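Consejos de casa del club de robótica Clodton: ordenar el baño

9 comentarios · 13 veces compartido

En septiembre nuestro club empezó el proyecto Ralomier: enseñar a un brazo con pinza las tareas pequeñas del baño. Para enseñar a una máquina hay que saber primero hacer bien la tarea, y por eso escribí esta lista. Sirve también para quien no tiene robot.

1. Debajo del lavabo

Vacíe el armario entero antes de limpiar. Pase un paño seco por los tubos y las uniones, y mire después el paño: si sale húmedo, apriete la unión a mano y repita al día siguiente. Los cables y mangueras se enrollan y se dejan lejos del borde, porque la pinza los engancha con mucha facilidad (y la manga de una persona también).
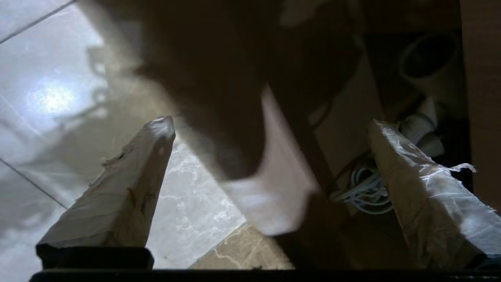 Los dedos los forramos con plástico transparente. Se rompe pronto, así que antes de cada práctica cortamos las puntas sueltas con tijera. En casa hago lo mismo con el mango del cepillo cuando uso productos fuertes.

2. Los cajones

Saque el cajón hasta el tope y quite todo. Se aspira primero y se pasa el paño después; al revés, el polvo hace pasta en las esquinas. Si el frente no lleva tirador, limpie también el canto superior, allí donde se ponen los dedos. Para el robot este canto es lo más difícil: el equipo de Sirham necesitó tres tardes para abrir un cajón sin golpearlo.

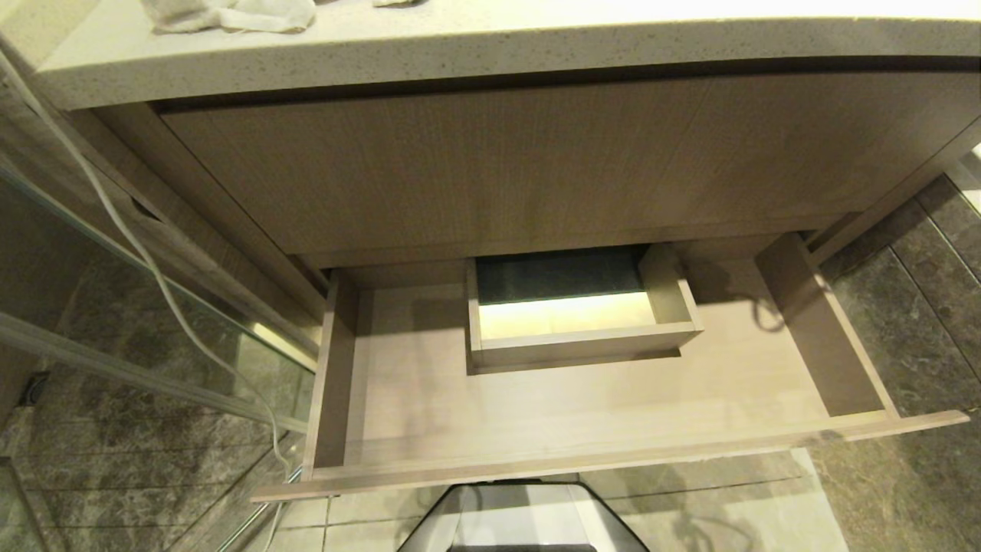
3. Antes de cerrar

Aparte los cables del recorrido del cajón. Krisztina Barta, nuestra profesora, nos pide empujar siempre por el centro del frente, despacio. Si el cajón entra torcido, no haga fuerza: sáquelo otra vez y revise las guías.

La próxima lista será de la cocina.

Compartir · 3.289 visitas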